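Category: Grippers & Vision > Fixed Cameras
Print this thread | E-mail to a friend

rhea_marquez
Comparing two fixed cameras for our pick cell, the Colurlow and the Zusura. Same mount, same 28 inch height. Depth drops out on the back panel with both.

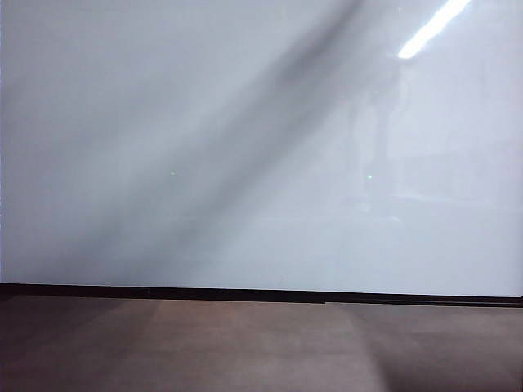
The Colurlow loses fewer points over a full run, 531 against roughly double that. Neither one likes a glossy surface. The bright streak at upper right is where I'd expect trouble, and the two green dots don't help me trust it. I'd still buy the Colurlow.

husar_a
Disagree. That's your lighting. I ran a Zusura for 4 months on matte board with no dropouts.

rhea_marquez
Matte isn't an option here. I did try 5 exposure settings.
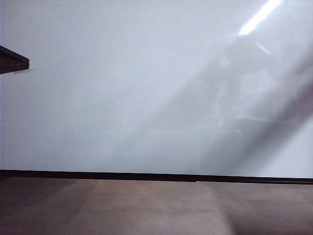
Does the Zusura need its own controller?
It runs off the Pukbridge box, same as the arm, but you have to update the firmware first.

amado_g
Exposure won't fix glare. Try a polarizer before you spend money on either camera.

husar_a
Or move the mount. Polarizers cost you light.

rhea_marquez
Ordering one. Will post numbers in August.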